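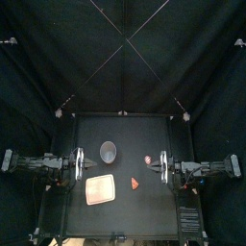

Fendton Street Trees

A data set of street and park trees in Fendton, recorded on foot by residents. Maintained by Yuzuki Hirano and Isamu Hirano. Last updated 12 December 2021.

Contents

trees.csv — one row per tree
streets.csv — street names and the codes used in trees.csv
species.csv — botanical name, common name, native or introduced
notes.txt — free text from the walk sheets, typed as written

Coverage

The survey covers 79 streets and the two reserves on the Drornside boundary. It includes trees on the nature strip, in median strips and in council car parks. Trees in front gardens are left out, even where the canopy hangs over the footpath. Zurow Lane is missing from this version. The sheets for it got rained on and the lane will be walked again in July.

Columns in trees.csv

tree_id: street code followed by a number, e.g. NEV-10. Numbers are never reused, so gaps mean a tree has been removed.
street_code: matches streets.csv.
side: N, S, E, W or M (median).
species: botanical name in lower case. Blank if we couldn't agree.
girth_cm: trunk girth in centimetres, taken at chest height with a tape. For trees with several trunks, the largest one only.
height_class: 1 to 3, judged by eye against the nearest power pole. 1 is well under, 2 is near the wires, 3 is above.
condition: good, fair, poor, dead.
pruned: y if the tree has been cut back for wires.

Known problems

The paperbarks on Neves Road were entered under two different species names by different walkers. They should all be the same. Version 7 fixes most of these, but check before you group by species.

Girth is unreliable on anything with a lot of loose bark. Some walkers pulled the tape tight and some didn't.

Condition was recorded in summer and winter, and the deciduous trees walked in winter are marked down more often than they should be. The plane trees are the worst for this. Colour of foliage was on the first walk sheet but we dropped it, as the answers weren't usable.

No coordinates are given. House numbers were on the original sheets and have been taken out.

Format

UTF-8, comma separated, header row, blank for missing values. Spreadsheet programs sometimes turn the tree IDs into dates — import that column as text.

Use

Free to use and share with credit to Fendton Street Trees. It isn't a safety inspection and shouldn't be used as one. If a limb looks dangerous, ring the council.

Corrections

Send the tree_id and what's wrong with it. New trees can go in the same message with the street and side, and Isamu will give them a number.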